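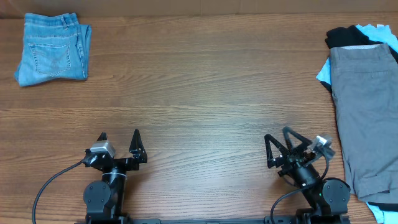
Saturday at the Saraç denim mill

The Saraç mill opens its doors to visitors one Saturday a year, and I got a place on the morning tour. We met at the side gate at 9:30, signed a sheet, and were handed ear plugs. There were 30 of us, mostly textile students, plus a few people like me who sew at home and wanted to see where the cloth comes from.

Our guide was Gülizar Kocabaş, who runs the dye house. She took us there first. The yarn comes in undyed and goes through the indigo as a thick rope, dipping into a vat and then rising to the ceiling so the air can get at it. It leaves the vat a yellowish green and turns blue on the way up. A student asked how many dips it takes. Kocabaş said it depends on the shade, and that a pale blue jean usually starts out as dark cloth and is faded later.

Weaving

The weaving shed is the loud part. The mill has 61 looms, and on the day we went one row was stopped for cleaning, which let us get close to the warp threads. Each warp on that row carries 4,000 ends. When one breaks, the loom stops and a light comes on, and someone walks over and ties it by hand. We watched this happen twice. The knot takes a few seconds.

There is one old shuttle loom at the back — a Brellis, narrow, painted green. It still makes a small amount of selvedge cloth for a customer who asks for it. I could have stayed there for the rest of the morning.

Finishing and sewing

Kevser Tuncer took over for the finishing rooms. Cloth is singed, washed, and pre-shrunk here. She passed around two swatches from the same roll, before and after washing, and the difference in feel was bigger than I expected. The sewing room is small and only makes samples. One machine does nothing but belt loops.

Practical notes

The tour costs 80 lira and lasts until noon. Closed shoes are required, and two people in sandals had to borrow boots. Parking is across the road behind the Oka bakery. The mill shop sells remnants by weight, cash only, and the lighter cloths were gone by the time our group got there. I bought a piece of heavy dark twill for an apron. Next year's sign-up opens in February.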